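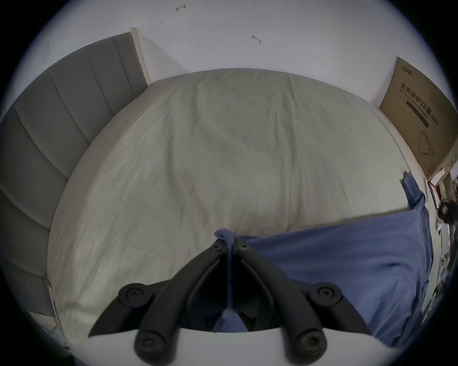
17 March 2018

So I finally got my visit to Cidorance! They run linen and room service for hotels and care homes, and for the past year they've been bringing machines into the bed-making side of things. I'd asked back in June and had pretty much given up hope.

The laundry hall comes first on the tour and it's loud. Feeders, folders, a conveyor that carries the finished stacks over to the carts. Before the Florkon folding line went in, 36 people worked this floor on each shift. Now it's fewer, and the rest moved upstairs to checking, mending and the training rooms (all of them kept their pay grade, I asked twice).

The training rooms were my favorite part. Staff go through bed work with a black two-fingered gripper held in the hand – pinch a fold of the blue sheet, pull, let go, do it again. I had a try and was terrible at it! Cloth slides, bunches up and folds over on itself, and you notice how much your own fingers do without asking you. One woman who has made hotel beds for years told me she had to slow way down the first week and found it maddening. Now she's the one correcting the engineers on how a corner should go.

They've logged 836 sheet pulls so far, which sounds like a lot until you hear the target. The Shao wing will get the first machine, and the staff there have a say in which jobs it takes. Top of their list was the far side of beds pushed up against a wall. My back agrees.

Not everyone is thrilled. A guy at lunch said his day used to have more talking in it, and the new schedule from Cinetti splits up crews that had worked together forever. I didn't hear a good answer to that one.

Lunch was good, by the way – get the soup. Parking is behind the building and fills up by nine.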